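Do People Brush Longer When Something Is Counting? My Project Report
1 Dec 2018

So I picked teeth for my health science project, mostly because my dentist had just told me (again!) that I brush way too fast. I wanted to know if I was the only one. My question was pretty simple: do students brush longer if they use a timer, and does it matter what kind of timer it is?

I got 10 people from my dorm to sign up, which took a lot more begging than I expected. Everybody brushed their normal way for the first week and wrote down their start and stop times on a sheet taped up by the sink. In the second week half of them used a little sand timer and the other half used a phone app called Prallell, which plays a song and buzzes when you should switch sides.

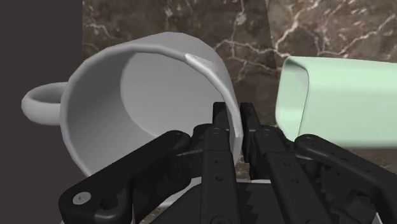 The sheets were kind of a mess. People forgot, or they wrote "2 min" every single time, and I'm pretty sure they were guessing. I threw out anything that didn't have both a start and a stop time, and that left me with 107 brushings I felt okay about. Not huge, but it's enough to draw a graph from.

In the first week most people stopped well short of two minutes, and mornings were worse than nights. Mornings were so bad! One person on the third floor of Gristby Hall had a bunch of entries under 40 seconds, all right before an early lab. With the sand timer people went longer, but they also told me they'd stop looking at it and then have no idea when it ran out. The app group got closest to two minutes and stayed there most of the week, even though two of them said the song made them want to throw the phone in the toilet.

I also asked everybody about flossing. I'm leaving that part out of the graphs, since the answers were along the lines of "sometimes" and "does a toothpick count?"

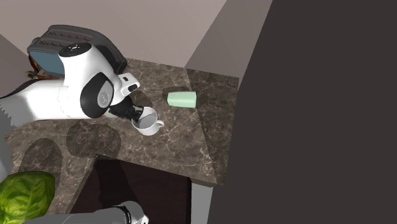

My teacher asked me to talk about what could be wrong with the results, so okay. First, people knew I was going to read the sheets, and that alone probably made them brush longer. Second, one week per timer is short, and a new thing is fun for a week. Third, longer doesn't have to mean better. You could scrub the same front teeth for two minutes and miss all the back ones, and my sheet wouldn't know. I looked into those tablets that turn plaque pink, but I couldn't talk anybody into it.

If I get to do a second round in January, I want to swap the groups so everyone tries both timers, and I want a bigger clock by the sink so the start times are less of a guess. I already have four people who said they'd do it again if they don't have to hear the song.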